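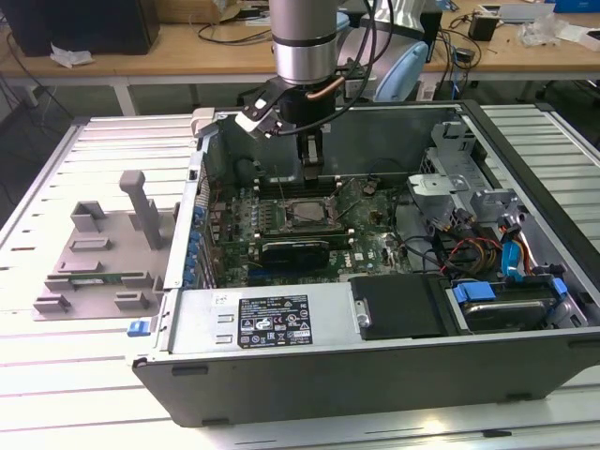 Plovero Bench Cell for PC refurbishing

Item code: 453
Price: from £1,772 per month on a lease of 3 years, VAT not included
Delivery: please ask

The Plovero Bench Cell is made for workshops which take apart, test and upgrade used desktop computers. One arm works from above into the open case and handles small parts such as memory modules. Your technician prepares the computer and makes the final check.

What is in the price
Robot arm with narrow-finger gripper
Slatted aluminium work table
One printed fixture for memory modules
Controller and cable set
Installation by Brerar and 2 days of training at your place

What is not in the price
Computers and spare parts
Additional fixtures (each tower model may need its own, ask us for a quotation)
Safety fence or scanner, if your risk assessment asks for it
Transport outside the mainland

Before you make your budget
Many customers look first at the arm, but the smaller costs are easy to forget. Please plan money for fixtures, for spare gripper fingers and for the hours of one person who will teach new positions. If you receive many different brands of tower in small numbers, teaching will take a bigger part of your time. In this case we advise to begin with the one model you see most often.

The cell needs free space above the table, so that the arm can come down into a case lying on its side. Shelves over the bench must be removed. A normal wall socket is enough – compressed air is not necessary.

Lease or purchase
With the lease, service visits and software updates are included for the full period. With purchase, the first year is covered and afterwards you can take the Tastik service plan. Customers who are not sure about their volumes usually choose the lease. At the end you may return the cell, extend the contract or buy at the remaining value.

Trial
You can send us two of your own computers and we try them on the cell in our Rivadeneira workshop. You receive a short report with the cycle times and a list of the fixtures we would recommend. The trial costs nothing, you pay only the shipping. Places for January are still open.

Related items
Spare finger set, narrow
Fixture blank, grey
Table extension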